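Catis (hand-held gripper station)

Catis is a data-collection station built around a hand-held gripper, used at the Plemwood workshop to record people doing small household and desk jobs. The recordings are used to train the arms in the next building, which have the same jaws and, so far, less sense. The station was put together by the engineering firm Zutden and is looked after by a small crew under Vaida Toom, who also wrote most of its maintenance notes. The notes run to 40 pages. The chapter on cables is the longest.

Name

The station was to have been called the Portable Manipulation Capture Unit. The name Catis appears first on a cable label, where it seems to have been a misspelling of something, and it was copied from there into the log software. By the time anyone asked, it was in too many file paths to change. The hand-held tool has no official name of its own and is listed in the parts book as "tool, hand."

Components

The station has three main parts: the hand tool, the harness and the table.

The hand tool consists of a gray body, a pair of fingers and a camera that looks out over them. The fingers carry printed tags, black squares on a white ground, and the software reads jaw opening and finger position from these. The tags do nothing else, but if one of them is dirty, scratched or put back at a slight angle, the whole recording is wrong in a way that looks perfectly right until someone tries to use it. A large part of the upkeep of Catis is the upkeep of these tags.

The harness is worn on the back and takes the weight of the electronics and most of the cabling. It has two shoulder straps and a chest strap. The early version, by the supplier Sadeghi, had a waist belt as well, which was given up after operators complained that they could be comfortable or sit down. Leads run from the harness to the tool, and their length has been a matter of dispute for as long as the station has existed. Short leads pull at the wrist. Long leads find door handles.

The table is a table. It is covered with a plain cloth, changed between task sets so that the background varies, and the objects for the day's task are laid out on it. The store of cloths is kept folded in order of color, an order understood by Toom.

Daily setup

Setup is done before the first recording and takes 30 minutes if nothing is missing. The order in the notes is as follows.

The floor is cleared between the table and the place where the operator will stand. Cables that have to cross it are laid before the harness goes on, never after, as a person in a harness has a poor view of their own feet.

The harness is checked on its hook. Each connector is pushed home and given a light tug. Connectors that come out under a light tug are replaced, and the notes add that pushing them back in and hoping is not a repair.

The finger tags are wiped with a dry cloth. Solvent was used for one week in September, and the tags from that week are kept in an envelope as a warning.

The jaws are opened and closed fully 17 times while the software watches. This gives the zero point and the full opening. The number has no technical meaning; it was the count at which the first good calibration happened to settle, and it has been kept out of something between caution and respect.

Last, the objects are put out. For cable and plug tasks this means a power strip and one or more plugs or adapters. The strip is not connected to the mains while it is being used as a task object, a rule printed in the notes in larger type than the rest.
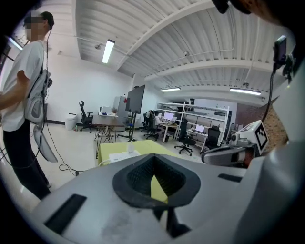 View over the hand tool toward the task table, with a power strip on the yellow cloth. A finger tag is visible at right.

Recording sessions

A session is made up of takes, each a single attempt at a single task. Operators are asked to work at an ordinary pace and to let mistakes stand. Most new operators do the opposite: they slow down, hold their breath and handle an adapter as though it were a sleeping animal. Footage of this kind is usable, but the arms trained on it pick up the same manner and take most of a morning to plug something in.

After every block of takes the operator puts down the tool, shakes out the hand and has a break. Grip fatigue shows up in the data before the operator admits to it, usually as a drift in the closing speed.

Fumbled takes are marked but kept. Takes spoiled by the equipment are deleted, and the person who deletes them has to write down why. The column for reasons contains a good deal of "cable."

Faults and repair

Tag loss. The software stops seeing one of the finger tags and the jaw reading freezes. The usual cause is glare from the overhead lights, cured by turning the table a little. If that fails, the tag block is reseated. It fits both ways around and is correct in only one of them, a feature Zutden has described as symmetrical.

Camera slip. The camera is held in a clamp, and the clamp loosens with use. A slipped camera still gives a sharp, pleasant picture, so the fault is found by comparing the first still of the session with a reference still. The clamp screws are tightened at the start of each month. Overtightening cracks the clamp, and there are 2 spares in the drawer, one of which is cracked.

Jaw lining wear. The lining goes smooth at the tip first. Small plugs begin to turn in the grip, then to leave it. The lining is glued, and a replacement has to cure overnight with the jaws held slightly apart -- a pencil is used for this, and the pencil is on the parts list.

Body wear. The outer shell gathers smudges and scuffs from being put down in a hurry. These are left alone. An attempt to polish the shell made it slippery, and two dropped tools later the practice ended.

Cable fatigue. Leads break inside the jacket near the connector, where they bend most. The break is intermittent and tends to vanish when a second person comes to look. The notes advise replacing the lead at the first suspicion and cutting the old one in half at once. This last step was added after a faulty lead was returned to the good drawer by somebody tidy, taken out, found faulty and returned again, for most of a winter.

Spare parts

Linings, tags and clamps are bought from Sadeghi, which ships them in matching unlabeled bags. Leads are made up on site. Screws are ordered by the box and used singly, and the rate at which they disappear has never been explained by the number fitted.

Later versions

Zutden has drawn up a revised tool with a keyed tag block, which can be fitted only the right way around, and a lining that clips in without glue. The Plemwood crew asked for shorter leads and longer leads. The drawings show leads of the same length as before, with a note that the matter is under review. Toom has started a new chapter of the maintenance notes for the revised version, at present made up of a title and a paragraph on where to keep the pencil.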